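Section 4. Sizing and Budgeting the Two-Arm Bin Cell

4.1 Before You Order

This section is for the person who signs the purchase request. It assumes that the site survey in Section 3 is complete and that the cell will run the standard bin-handling task: one rack, yellow bins, two arms fixed to a shared table. Prices are in US dollars and exclude freight.

1. Measure the free floor area. Allow for the reach of both arms past the table edges, not just the table footprint.

2. Fill in the part size, part weight and bin count on the planning sheet. Weigh a full bin. An estimated weight is not accepted by the Guimarães order desk.

3. Decide whether both arms are needed in the first year. A one-arm cell uses the same table and the same rack, and the second base plate position can be left open.

4. Build the cell in the Rikent layout simulator before you request a quote. Use the real rack dimensions. Run the bin task from start to finish and save a side view and a top view of the run.

NOTE: The simulator does not model cable bundles. Add 11 inches behind each base plate by hand.

4.2 Checking the Layout

5. Go through the saved views and confirm clearance at the rack, at the bin rim and between the two arms.

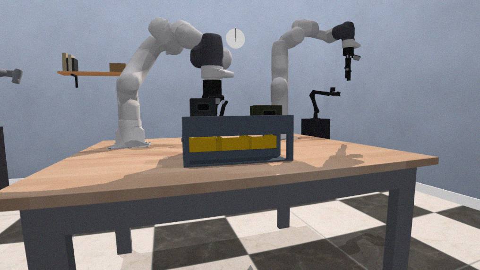 Bin task in the simulator, two arms mounted on one table.

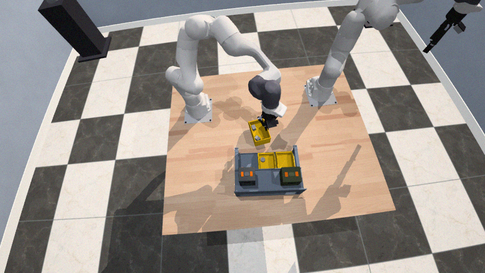
6. Move the rack in the simulator until each arm can reach its assigned bin positions without the elbow crossing the center line of the table. If this cannot be done, order the next table size up. Do not plan on moving the base plates later – the tables are drilled at the factory and re-drilling is charged as a new top.

7. Check the grippers with the bins out of the rack as well as in it. A gripper that clears a bin from straight above may still touch the rim when the bin sits at an angle.

8. Record the tightest clearance on the planning sheet. Anything under the value in Table 4-1 must be reviewed by the integrator before the order is released.

CAUTION: Simulated clearance is not a safety distance. Guarding must be specified from the risk assessment for the installed cell.

4.3 Budget Lines

9. Enter the following lines. Leave no line blank; write zero if the item is already on site.

Rack, single, powder coated: 228
Gripper finger set, per arm: 603
Table with drilled top and leveling feet: 3617
Arms and controllers: per current Grallex quote
Guarding: per risk assessment
Operator training: per local rate

10. Order one spare finger set for each arm. Fingers are wear parts and are not covered by the arm warranty.

11. Put bins on a separate line from the rack. They are bought by the carton and the supplier may change. If the bin changes, repeat steps 4 through 8 with the new outside dimensions, even when the catalog lists the same nominal size.

NOTE: Prices were last checked in April. The Wundville warehouse holds tables for 30 days against a signed request. After that the request is treated as new and the current price applies.

4.4 Releasing the Order

12. Attach the planning sheet, the saved views and the simulator file. Requests sent without the simulator file are returned.

13. Send the package to Dalva Rezende, Cell Planning, for review. Do not issue the purchase order until the review number has been entered in the top right box of the sheet.

14. Keep the simulator file with the cell records. It will be needed again for acceptance testing (Section 7) and for any later change to the rack or grippers.

Revision C, May 18, 2021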